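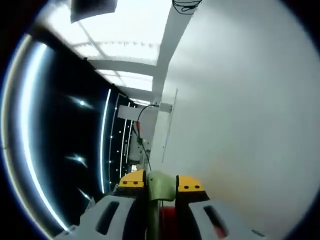
Virnbridge, January 2022

Well, that was a week's worth of work and I'm not sure how much of it we get to keep. I'm writing this with my feet up and a bowl of noodles going cold, so forgive the handwriting when I read it back (I never do forgive it).

We had 171 takes of the bowl task as of this morning. Pick it up between two hand-held grippers, shift it over, set it down, open, back to the start. My wrists know that bowl better than my own coffee mug! Kwan-ho had trained the arms on everything up to last night and wanted to see them try it before lunch. I was all for it. I even moved my chair so I'd have a good view.

The first try looked lovely. The second one looked lovely until the very end, when the left arm opened and went back the way it should and the right one just kept hold of the rim and started to lift. The bowl tipped, skidded and went off the end of the bench with a noise I felt in my teeth. Then the right arm, still pinching nothing, went down to where the bowl should have been and pushed. It pushed hard enough that the bench creaked. I hit the stop button. I'd like to say I was quick about it but I stood there for a good moment with my mouth open first.

No one was hurt and the bowl only has a scuff. But Normunds had been leaning in with his phone to film it, well inside the tape, and he went very pale and then very chatty. I told him off. Then I remembered I'd leaned in the same way last week, so I told myself off too.

We spent the afternoon back with the hand-helds on the big white table, going through the bowl moves slowly, same grips as before, one of us on each side. Close on the rim, hold, open. Close on the rim, hold, open. Kwan-ho kept the logs running and said "again" so many times that I started hearing it in my sleep while awake, if that makes sense. 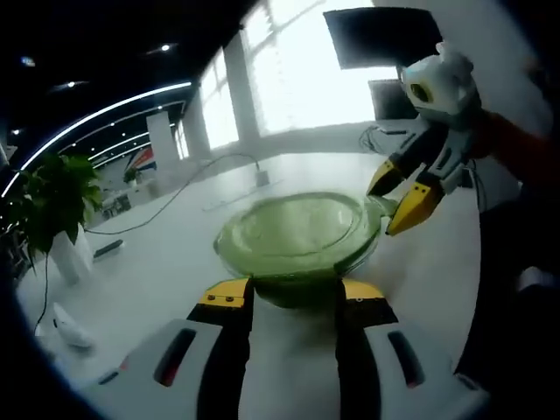 What Kwan-ho found

The two clocks don't agree. Left and right each stamp their own recordings, and the right one is running 105 milliseconds behind. It doesn't sound like a lot. For a bowl that two hands are holding, it's plenty – in the logs the right hand lets go after the left one is already on its way out, and the arms learned exactly that. They did what we showed them, or what our files said we showed them.

The part that makes me want to crawl under the desk is that the sync check was there the whole time. It ran at startup and wrote its warning into a log, and I'm the one who set it so it wouldn't interrupt us. I remember being pleased about it, too.

As for the pushing, the force limit on the right arm was still set for the crate job we did for Landia in July, which is far too high for tableware. So that's two separate mistakes, and they picked the same minute to meet each other.

Where we stand tonight

Kwan-ho thinks he can shift the right-hand files back into line, as long as the gap stayed the same from take to take. He tried it on 18 of them before he left and they matched up fine. I'm hopeful, but I've been hopeful since breakfast and look where that got me. If the gap drifts, we redo the lot, and the Wuisan people get their demo late. I haven't written to them yet. Normunds offered to do it and I said no, I'll do it, and then I made noodles instead.

The force limit is fixed. The sync check now refuses to start a recording if the clocks are off, with a horrible beep that I chose myself. The tape goes back another arm's length before anything moves tomorrow. And the right gripper needs its Zuvamo timing board swapped – I put the spare in my bag so I couldn't forget it, and my bag is still at work.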